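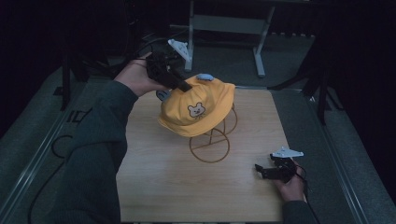
Dreltby brings robot arms to the hat room, and everyone keeps their job

24 Apr 2024

For immediate release

I run the returns and display floor at Dreltby, and when the office asked who should write this announcement I put my hand up before they'd finished the sentence. I've been dressing hat stands for a good part of my working life, so I have opinions (you've been warned!), and this is news I've been wanting to share for months.

From September, Dreltby will have two robot arms working on the display bench at our Amberg site. They'll take hats off their stands, put hats on their stands, and pass them along for checking. The project is called Kirkex, after the software that runs it, and it's being taught by the people who already do the job. That last bit is the part I'm proudest of.

If you've never thought about how a hat gets onto a stand, I don't blame you. We supply shops with hats ready to go on the shelf, shaped and sitting straight, and we take the same stands back when the season changes. It's 2000 hats in a busy week. A straw boater more or less looks after itself. A child's bucket hat with a floppy brim does not, it slumps and folds over on one side and hides its own badge, and then somebody in a shop rings us up to say the bear looks sad. So you lift, you turn, you tug the front, you smooth the brim, and then you do it again with the next one, all the way to tea.

That's hard on hands. I have a dodgy right thumb from it and I'm far from the only one. Gil-soo Cho, our longest-serving dresser, wears a wrist support on Mondays. When we sat down as a team to talk about what we'd like a machine to take off us, stands came top by a mile, with cardboard second.

So how do you teach a robot to put a hat on a stand? I had pictured somebody typing. What we do instead is pick up a pair of black grippers, one in each hand, and do the job with those. They've got jaws at the front and a white marker plate on top, and they trail a cable which you learn to keep out of your way. Every go is recorded, the movements and the view of the bench, and Kirkex learns from the lot.

The first morning was comical. You know precisely what your fingers want to do and you haven't got your fingers! Soo-ah Um, who can dress a stand while holding a full conversation about her allotment, went completely silent for a whole session. By the end of the week she was faster than the engineers, and she has let them know it.
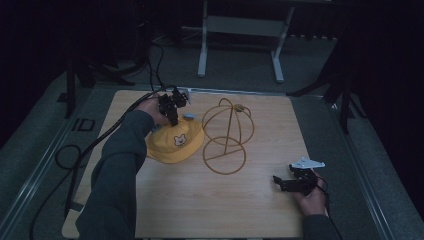

Hat work with the hand-held grippers: a yellow bucket hat and a wire hat stand on the teaching board.

We picked bucket hats to begin with for the simple reason that they're awkward. The yellow one with the little bear on the front is a favourite with all of us by now. It's soft, so it gives when you pinch it. It has pale blue bits that catch if you're careless. And the stand is only thin wire, so a clumsy nudge can shift it. Our thinking was that if Kirkex could manage that pair, the rest of the catalogue wouldn't frighten it.

A teaching session lasts 50 minutes and then you stop, whatever you're in the middle of. We were firm on that. Holding the grippers up is tiring in its own way, further up the arm than the usual work, and I didn't want us swapping sore thumbs for sore shoulders. Yi-an Sun drew up the rota so that teaching is shared out fairly, it's paid at the higher training rate, and you can say no. A few people did say no, and they've carried on as before with no fuss made.

Now, the question I get from everybody, my own mother included, is what happens to the staff. There are 30 of us on the display floor and there will still be 30 of us in September. That's in writing, signed by the directors and by our staff representative, Mal-soon Ki, who read every line of it twice and sent it back with corrections. Nobody's hours go down and nobody is moved to another site unless they ask.

What does change is the shape of the day. At the moment most of us spend our mornings on stands and squeeze everything else into what's left. Once the arms are going, mornings will go to the things we never have time to do well, like mending. We send far too many hats to clearance over a loose stitch on a badge or a brim that wants steaming. We're setting up a proper repair table under the north windows, with two sewing machines and decent lamps, and Gil-soo will be running it. He's already moved his radio over there.

There'll be new jobs as well. Each shift will have a bench lead who looks after the arms, clears a jam, decides when a hat is too odd for the machine and does it by hand. All of the bench leads are coming from our own floor, and training has started. I'm doing it myself. I've learned how to stop the arms, how to start them up again and how to fill in a fault sheet so that an engineer will read it, and I'm more pleased with that certificate than I am with my driving licence.

I don't want to make it sound perfect. The test arms are slow. They're a good deal slower than any of us, and we've told our customers not to expect quicker deliveries this year. They don't care for anything shiny, and wide brims are still beyond them. Some of my colleagues aren't keen on being recorded while they work, even with only hands and hats in the recordings, and I understand that. We agreed early on that the teaching recordings are for teaching and nothing else. They can't be used to time anyone or in anybody's review, and Mal-soon can ask to see who has opened them whenever she likes.

There was also a long argument about the name over the bench. The engineers wanted "Cell A". We wanted something you could say out loud without feeling daft. It's now officially the Hennessy bench, after the old cutting table that stood there for years, and there's a brass plate on order.

Yi-an asked me to put in something from the planning side, so in Yi-an's own words: "The dressers know things about hats that were never in any manual. We spent our first month just watching them and asking questions, and we threw away most of our original plan." I was there for the throwing away and can confirm it.

And from Mal-soon: "I went into this expecting a fight. We had a few. The agreement is better for it, and I'll be checking that it's kept."

Shops we supply won't need to do anything differently. Your hats will arrive on the same stands, in the same boxes, and every one will still be looked over by a person before it's packed. If a bear turns up looking sad, ring us as usual and it'll be put right.

We're opening the display floor to visitors from the trade and the local press in September, once the arms have settled in. You'll be able to have a go with the grippers if you like, and Soo-ah has offered to race anyone who fancies their chances. Please let us know ahead of time if you'd like to come, as the floor is narrow and we need to keep the walkways clear.

About Dreltby

Dreltby prepares hats and other headwear for shop display, and collects, cleans and repairs display stands for reuse. The Amberg site handles all of our children's ranges.

Press contact

Mafalda Carvalho, Display Floor Manager, Dreltby, Amberg. Ring the main desk and ask for the hat room. Mornings are best, and do let it ring a while, the phone's at the far end.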